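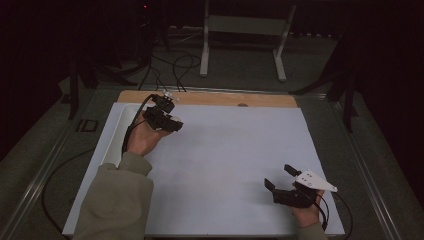 Stotix voice trainer, annual plan. Writing this on my lunch so it'll be quick and probly messy.

Background so you know who's talking. 31, transmasc, eighteen months on T, phone rep for a parts supplier. Voice dropped, great, and then it sat there sounding like a kid with a cold. Cracked on every call. Customers still said ma'am, maybe one in four. I wanted resonance help more than pitch help, and a real speech therapist wasn't in the budget. Dilek Akgül in my support group was using Stotix and she's going the other direction, so I figured if it worked for her it had range. It does, sort of. More on that.

Cost. 60 dollars for the year. There's a monthly option, don't bother, it adds up stupid fast. Free trial is seven days and they do ask for a card. Set a reminder. I forgot, got charged, that's how I ended up on the annual plan lol. Would have bought it anyway.

What you get: 67 exercises, sorted by goal. You pick masculine, feminine, or "my own range," and you can switch whenever without losing your history. I liked that third one a lot. My friend Doğukan is nonbinary and has been on Drunex for a year, which makes you pick a side at sign up and then congratulates you for it. Stotix doesn't congratulate you for anything. Just a graph and a number.

Pitch tracker is solid. Checked it against a guitar tuner and they agreed every time I tried. Resonance meter, less sure. It moves when I move my larynx so something's happening, but it also moves when I turn my head. Same room, same distance from the phone every time or your numbers are junk. Took me three weeks to figure that out. The help page does not mention it.

Lessons are short. Five, six minutes. Most are taught by a coach named Müzeyyen Karakaya and she's the reason to pay. Calm, plain, says "stop if it hurts" and then tells you what hurt feels like vs tired, which I needed, I'd been pushing way too hard out of my throat. The other coach talks too much. Skip his warmup, use hers.

The recordings diary. You read the same paragraph every day and it stacks them up by date. I have a lot of these now. Played April back to back with last night's and had to go sit in my car for a minute. Some of that is just testosterone doing its thing, I know. Can't separate the two and neither can the app, so take anybody's before and after with some salt, mine included.

Bad stuff.

The community tab. Advertised as 1,000 members, feels like twelve. Questions sit for days. One guy asked about binding and breath support, a really good question, and got no answers. (I answered. Loosen up or take it off to practice, you can't get a low breath with your ribs squeezed.)

Notifications. Out of the box it pops up "Time for your masculine voice practice!" on the lock screen in full. Think about that for two seconds. Plenty of people using this aren't out at home or at work. You can change it to a plain "Practice time" under Privacy, then Alerts, but it should be plain from the start. I emailed. Got a nice reply from a Taner Karaca in support who said it's been passed on. Still the same as of this week. The icon at least is just a gray wave, and the name doesn't give anything away on a bank statement.

Storage. Recordings live on your phone unless you turn on backup. Good for privacy, bad when you crack your phone like I did. Mine had 568 clips on it and I'd only turned backup on the week before, so, luck. Export is one clip at a time. One! At! A! Time!

Also no phone call mode. Everything is reading and humming and sliding up and down. My voice falls apart when I'm talking to a stranger who's mad about shipping, and there's nothing in here for that. I ended up doing the Karakaya warmup in the break room and then just reading my greeting script into the tracker twenty times. Helped more than half of the lessons.

Versus Drunex: that one looks nicer, has more games, costs more. Doğukan's happy with it. I borrowed it for an evening and the scoring bugged me, it gives you a "pass" rating. No thanks.

Who should get it: people with a quiet corner and ten minutes most days. On T or not, doesnt matter, a couple of the lessons are specifically for no hormones. Who shouldn't: anyone with pain or hoarseness that hangs around. Go see somebody. And if you can get a therapist covered, do that first and use this for homework.

Ma'am count is down to maybe one call a day. Still crack when I laugh.

Four out of five. Fix the lock screen thing and I'll bump it. Renewing either way.

Edit: someone asked, yes it works on older phones, mine's ancient. Tablet version is sideways only for some reason.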